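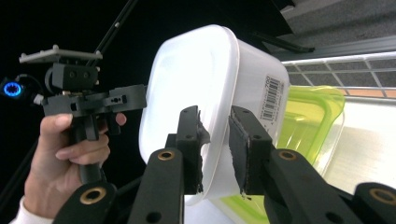 # Food tubs and boxes, Jindside kitchen

Plain plastic containers from the shared kitchen at Jindside. Most came from the Ostik shop in two lots. The rest were left over when the Salminen café closed.

**White tub, rounded corners.** Milky white plastic that lets some light through, with a lip moulded around the edge. The sides are smooth with a slight gloss. It has a small label with a barcode near one corner, and the print is too small to read at this size.

**Use.** Rice, lentils, cut veg, leftovers. Please don't put curry or tomato sauce in the white ones, as they stain and the colour doesn't shift.

**Labels.** The barcode stickers can stay on or come off. Warm water and a drop of oil will lift one in 11 minutes or so if you leave it alone. Write the contents and the month on masking tape, never straight on the plastic.

**Storage.** Second shelf down, left of the sink. Stack them no more than 4 high. Lids go upright in the wire rack.

**Replacements.** Clotero sells a similar tub in packs of 2. Leave a note on the board if one splits and it will go on the next order.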